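Print this page | E-mail this to a friend

Apr 27, 2018
Posted by Meriem Radwan

Workshop notebook: the walnut hull bath, second try

Okay, picking up where I left off, with the iron pot still soaking and me still annoyed about the blotchy linen. For anyone who skipped the last entry (fair enough, it was mostly complaining), I'm trying to get a decent warm brown out of walnut hulls on wool and linen, and the first bath gave me a lovely wool and a linen that looked like somebody had spilled tea on it.

So this time I weighed everything properly. 378 grams of dried hulls, the last of the sack from Erraji, crushed by hand in a pillowcase with the mallet. Soaked overnight in the big stainless pot. I used rain water for this batch and tap water for the last one, and I know, I know, that's changing two things at once. I was impatient and the rain barrel was full!

Brought it up slowly this morning. I wanted it to sit at 90 C and it kept wanting to boil, because the left burner has two settings, off and volcano. Ended up putting the heat spreader under it and that did the trick. Held it there an hour, let it cool enough to strain, and strained it twice through the old curtain. The second straining matters more than I thought. Last time I had little flecks of hull stuck to the wool and each one left a dark freckle.

Fiber in the bath:

- one skein of the Momier wool, the two-ply, unmordanted
- one skein of the same wool, alum mordanted last week
- the linen strip, scoured again, properly this time
- a scrap of the cotton twill, just to see

The scouring is where I think I went wrong before. I'd given the linen a quick hot wash with a squirt of dish soap and called it scoured. This time it got soda ash and a good long simmer, and the water that came off it was the color of apple juice. All that gunk was sitting between the fiber and the dye, so no wonder it took in patches. Colleagues who told me this in March may collect their I-told-you-so at the tea table.

Results so far. The unmordanted wool is a deep, slightly reddish brown and I'm in love with it. The alum skein is a touch yellower and, to my eye, no darker. Walnut doesn't need a mordant on wool, everyone says so, but I like to see it for myself. I'll skip the alum on the next one and save it for the weld.

The linen is even! Pale, but even. Somewhere between cardboard and toast. I gave it a second dip after lunch and it moved maybe half a shade. I suspect it wants tannin first, so that's on the list. The cotton twill did next to nothing and has gone in the rag bin.

Then the iron. I pulled a short length off the unmordanted skein and put it in a small jar of dye liquid with a splash of the iron water (the rusty nail jar, the one with the skull on the lid). Ten minutes and it went from brown to a really dark, cold, almost charcoal brown. It also feels harsher already, so I rinsed it right away. Iron's hard on wool and I don't want to leave it any longer than that. For the sample card it's fine. For a sweater, no.

Ran a quick rub test on the dry wool with a white hanky, 50 strokes with my thumb behind it. Barely a mark. The wet rub is worse, there's a definite tan smear, but I'd only rinsed the skein three times and the last rinse was still a bit weak-tea looking. Will rinse again tomorrow and repeat before I write anything down on the card.

pH, for the record, was a little on the acid side by the strips, but the strips are old and the dye stains them before I can read them. If someone has the meter, please put it back on its hook.

What I'm really after is the color for the Leltolura blanket. The pattern needs three browns that look like they belong together, plus an off-white, and I've been trying to work out how dark the darkest can go before it kills the others. I wound all the samples on cards and carried them around to look at them in different light. By the north window the iron one goes nearly black. Under the bulb in the hall everything turns orange and I like all of them equally, so the hall is useless.
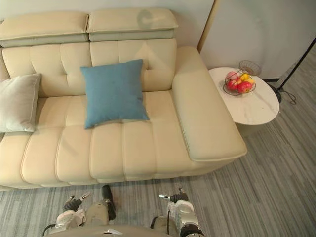 My current thinking is to use the first-dip wool as the middle brown, the exhaust bath for the light one, and a half-strength iron dip for the dark. The exhaust bath is still in the pot with a lid on, and there's plenty of color left in it, going by the drip test on a coffee filter. I'll put in an undyed skein tonight with no heat at all and just leave it. Cold soaking worked nicely with the onion skins, so why not.

The off-white is the Tilari fleece as it comes, washed and nothing else. I spun a bit of it on Tuesday and it's springier than the Momier, which worries me a little for the blanket because the two may not shrink the same. I need to knit a square of each, wash them hot and measure. Not tonight, my thumbs are done.

To do:

- rinse the two skeins again, repeat the wet rub
- order hulls (a kilo this time, and check whether they're whole or chopped)
- light test: half of each card under foil, on the windowsill, leave until the end of May
- tannin bath for linen, oak gall if we have any, otherwise black tea
- scrub the sink, sorry, I know what it looks like
- label the iron jar better, the skull is fading

Also, gloves. I did the crushing bare-handed because it was dry hulls and I figured it wouldn't matter. My fingertips are brown and so is one ear, where I must've scratched. It doesn't wash off, lemon juice did nothing, and I have a dentist's appointment on Monday.

E-mail this to a friend | Print this page

Comments (4)

Odile
I've had the freckle problem too! I tie the hulls up in a stocking from the start now and never strain at all. You lose a little strength but it's so much less mess.

weftandwander
Did you keep the lid on while it was simmering? Mine comes out redder with the lid off, no idea why.

Meriem Radwan
Lid off for the first half, then on because the smell was getting to me. Might be worth trying one of each. Odile, stocking it is.

pgk
Black tea works on linen but use much more than you think, I used 10 bags for a napkin and could have used more. The meter is in my drawer, will bring it back.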